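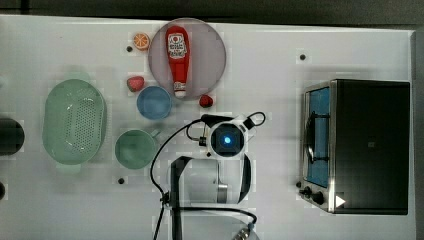

Notebook, January, bench two, a little after lunch. Back on the glaze color problem, and I'm more cheerful than last week! Batch 327 came out of the Sirkora kiln with the pink I've been chasing since we took on the Sultcombe dinnerware job, or close to it. The trouble with a dusty pink is that it goes brown if you look away for ten minutes, and it goes purple if the tin is heavy. What I want is the pinkish-mauve of that big round plate with the ketchup bottle lying on it, only a hair grayer. The light blue of the bowl is easy, we've had that one for ages (cobalt, a tiny bit, and leave it alone). Pale mint like the mug is next on the list and I'm dreading it, because our chrome loves to creep over onto anything pink on the same shelf.

So, what I did. Same base as 326, but I sieved it twice and let it sit overnight. Dipped 10 tiles, half of them on the Tratadley clay and half on our usual white. The Tratadley tiles drank the glaze so fast I had to cut the dip to a quick in-and-out, and two of them still crawled at the corners. The white ones were lovely. Smooth, no pinholes, a little thin on the rims but I can live with that.

Top shelf is redder than the bottom shelf again. I know, I know, I said the same thing in the fall. Whoever fires next, please put a cone on every shelf and write it down, even if it looks fine through the peephole.

Cost check, while I'm thinking of it: the Villanueva stain is dear, and we'll go through a lot of it if Sultcombe really wants around 3000 pieces. I'd like to try cutting it with the older stain at the back of the cupboard. The label's half gone but I think it's the same family.

To do: grind more of the base, retest on white only, scrub the blue bucket (yuck), and find the good tongs.

Comments

glazebucket: We had the same crawling on that clay. Wipe the bisque with a damp sponge first, it helped us a ton.

shelf_three: Tongs are in the drying room, sorry!!

mudpie484: Would you share the base recipe for 327?

Recent entries
Why the mixing room sink keeps backing up
Test tiles: a better way to label them
Slow cooling and the matte white
Clay order notes

Contact the studio | Copyright the notebook authors | Back to top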